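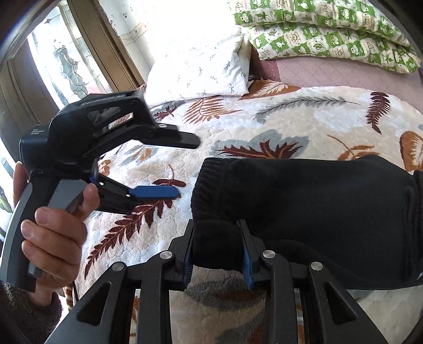 Cullar Bedroom Set - README

Version 2, last edited 27 Aug 2019

What you are getting

301 demonstrations of people handling clothes on and beside beds, done with a pair of hand-held grippers, one in each hand. The robot was not invited. It gets to watch the results later, on the bench at Urix, and is expected to be grateful.

Garments are mostly knits: jumpers, cardigans, things with cuffs. We chose knits after the Gerlach set, which was all tea towels. A policy trained on tea towels is very good at tea towels, and meets its first sleeve the way a cat meets a bath.

Layout

Each demonstration has its own folder, holding a video from each gripper, the jaw opening over time, the gripper's path, and a short text file called notes. Please read the notes. They are where people confess.

Left and right mean the demonstrator's left and right. In version 1 they meant whatever the person naming the files felt they meant that morning.

How the demonstrations were done

Demonstrators were asked to pick up the garment, lay it out, fold it, and put it down somewhere sensible. "Somewhere sensible" was not defined, which we now regret. The end of a folder may show a pillow, a chair or the floor.

Both grippers start with their jaws open. Pinch a cuff or a hem first if you can find one - the middle of a jumper is all middle. Letting go and trying again is allowed and kept in, as the robot will be doing plenty of that itself.

Bedding was left as it was in each home. Expect leaves, feathers, frogs and checks, and do not expect a plain background. Anyone who wants one is welcome to the tea towels.

Known problems

- 38 folders have a gap in the path data, usually where a gripper went under a blanket. They are marked "gap" in the notes.
- Black garments against black grippers are hard to pick out. The Zumico masking tool regularly decides that a sleeve is part of the machine. Check its masks by eye before trusting them.
- Daylight from windows can wash out part of the view.
- 3 folders contain a fold so bad that we argued over whether it was a fold. They are labelled "folded" by majority vote.

Using it

Fine for training grasping and two-handed folding. Poor for anything that needs to know how hard the cloth was being pulled, as the grippers do not measure force. Keep homes together when you split the data, or your test score will mostly tell you that the model remembers the duvet.

Corrections go in the issues list, with the folder name. "The one with the jumper" does not narrow it down.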